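Sunday, studio

Up at 8. Traian Bălan had left the Vollon toiles on the rail overnight, so I started with the coat. The left sleeve still twists below the elbow. I unpicked it, moved the seam forward and basted it again by hand. Better, but I want to see it on a person.

The wool from Drurnasov is heavier than the swatch. It will do for the coats. For the skirts I'll go back to the gray we used in December, if the mill has 200 meters left.

Lunch at my desk. Wrote to Vrabec about buttons. They want an order of 2000 and we need far fewer. Asked again.

Traian thinks the collection should open with the plain dress. I said the coat. We left it there. 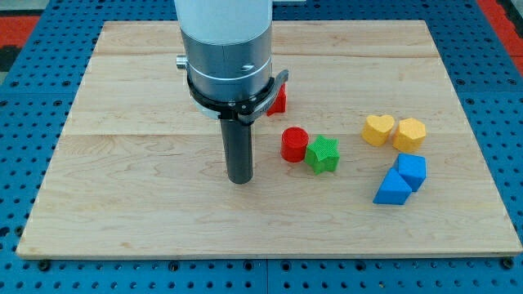
Evening

Call with Skandeck about the showroom. They can give us the back room for the fittings but not the front. The invoice came to 2729, more than last season. Paid it.

Cut the collar in muslin after supper, two versions. I prefer the narrow one. Will try both on the coat tomorrow.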